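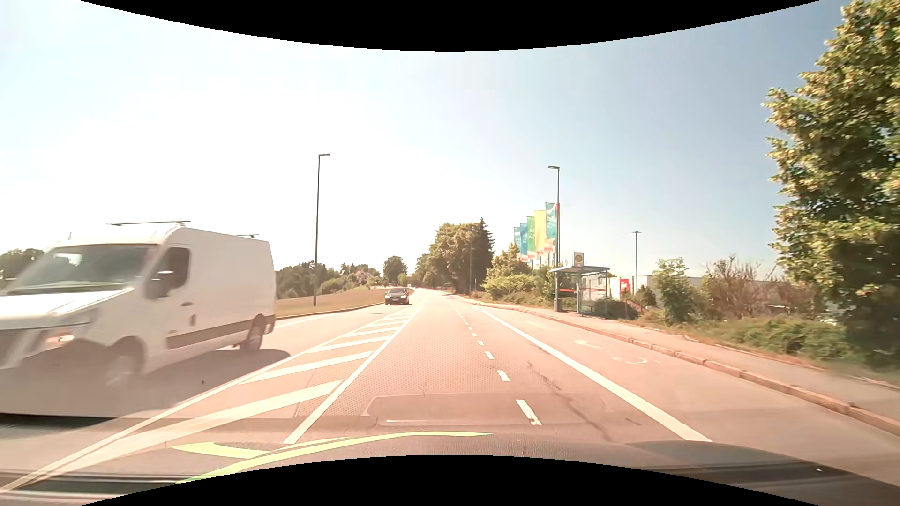 An afternoon with the car that drives itself

Last week I went to the open day of Sostance, a small firm that works on automatic driving. My colleague Lotte Segers had two places and gave me one of them.

First there was a talk of 25 minutes, a little too long for me. Then we went on the road, three visitors on each trip, with a safety driver who kept his hands near the wheel. The system is called Clikura. A screen between the seats showed what it had found: the lane lines, the oncoming traffic, a bus stop on the right.

I had expected to be nervous when a white van came towards us. But there is a wide hatched zone between the two directions, and the car stayed calmly in its lane. I was more nervous at the roundabout, where it waited so long that someone behind us used the horn.

I asked what happens when the white lines are worn. The engineer said that this is still difficult in rain. I liked that he said it so plainly.

The next open day is in January, and I have already written my name on the list.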